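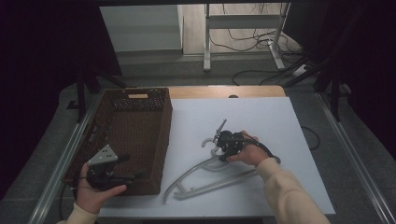
Two hand-held grippers at the Clelwood bench, with a tubular metal part on the white board.

Equipment plan for the handling cell: where the budget stands

January 11, 2018

The handling group has closed its first round of equipment planning for the Clelwood cell. Femi Aliyu's summary went to department leads last week, and the main points are set out below for everyone else who shares the floor or the budget line.

The plan covers hand-held grippers, the bench they are used on, and the arm that will eventually do the same jobs. The first two are to be bought this budget year. The arm is deferred until June at the earliest. Asnakech Gebru, who wrote the technical section, recommended the split. A person holding a gripper can record a task at the bench well before the arm is ordered, and the recordings will tell us what reach and payload to specify. Ordering the arm first would mean guessing at both.

Grippers

The request is for 2 matched pairs, one in use and one held as a spare. Three suppliers were asked for prices and two replied. Plokard quoted $1000 per pair with cables and one set of replacement finger pads. Bondarchuk quoted less for the gripper body but priced the pads, cables and mounting plate separately, and the total came out higher once these were added. Bondarchuk's lead time was also longer. The recommendation is Plokard, subject to a written answer on how long the pad design will stay in stock.

Pads deserve their own line in the budget and did not have one in the draft. They are a wear item. A pad that has gone smooth will still close on a thick tube, and the fault is easy to miss until someone tries a thin part. The draft treated pads as a shop supply, to be drawn from the general account as needed. Funmilayo Sani has moved them to the project account with an allowance of $600 for the year, to be reviewed when we have real usage figures.

Part selection affects this more than the choice of gripper does. The trial list mixes metal tube, rigid plastic and thin molded items such as garment hangers. 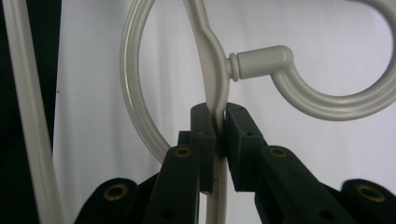
Thin stems need the two pads to meet squarely, and any play in the finger joints shows up there first. Incoming inspection will therefore include a closing check on the thinnest item on the list before a pair is signed for. Ebere Jibrin is writing the procedure. It should fit on one page and will be kept with the purchase file, so that a rejected unit can be returned with the measurements attached.

Bench and rails

The bench needs little new spending. The work surface stays as it is. Aluminum extrusion for any later fixtures will be bought cut to length from Greltov, which holds our existing account. Cutting in house was priced and dropped – the saw time is booked well ahead and the saving was small.

Two items were added after the draft was circulated. The first is cable management: ties, a covered floor channel and a wall-mounted power strip, at $118 for the lot. The second is a set of shallow trays for sorting small parts. The trays have not been priced yet. Please do not order either item on a department card, as both will go through the project account.

The arm

No arm will be chosen in this round. What has been agreed is the form of the comparison. Each candidate will be costed over its full service period, including the controller, guarding, training, software renewals and the floor work needed for anchoring. Earlier requests compared purchase price only, and more than one of them had to come back for a supplement. Ngozi Uzor will hold the comparison sheet and is the person to contact if your department expects to use the arm and has a part size or weight that should be considered.

Weights should be given for the heaviest part plus whatever holds it. Several of the entries received so far give the part alone.

Approvals

The gripper and pad lines are with purchasing. The bench line can be released as soon as the trays are priced. Capital approval is not needed for any of these, but it will be for the arm, and that request must carry the bench results as an attachment. Departments that want a part added to the trial list should send a sample and a drawing to Asnakech Gebru. Drawings without samples will be held until the sample arrives.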